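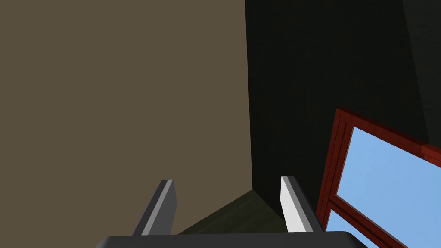

Can one operator record both arms at once?
One operator drives both arms from a single pair of Ullow hand controllers, left and right on separate channels.

2 min read

Ullow is the teleoperation kit from Ekholm. It logs joint angles, gripper width and all camera views at 20 Hz, in simulation or on hardware.

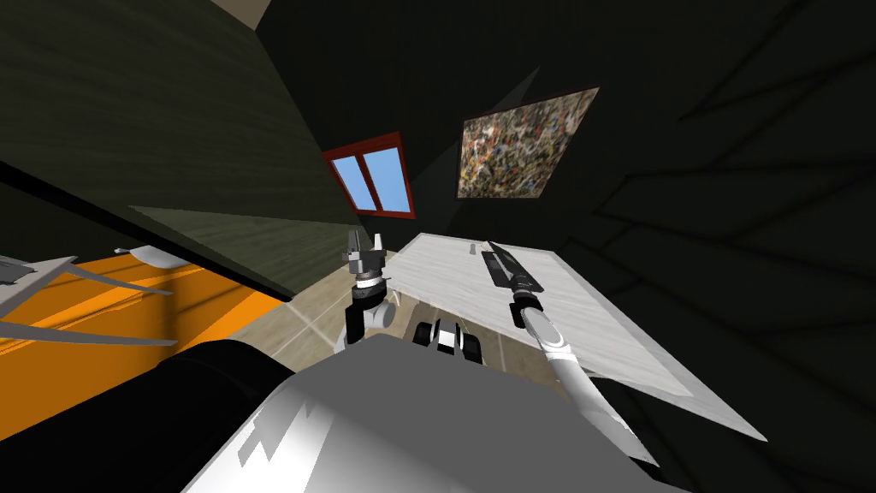
Recording starts on the left trigger and stops on release. Takes under 2 seconds are dropped. Most users need around 60 takes per task – fewer if the start pose is fixed.
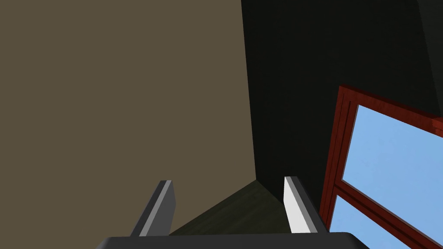
Sigrun Nordin
Product Engineer, Teleoperation

Wrist views are stored per arm. Export to Drutora format requires firmware 22 or later.

We use cookies to measure site traffic. Accept | Settings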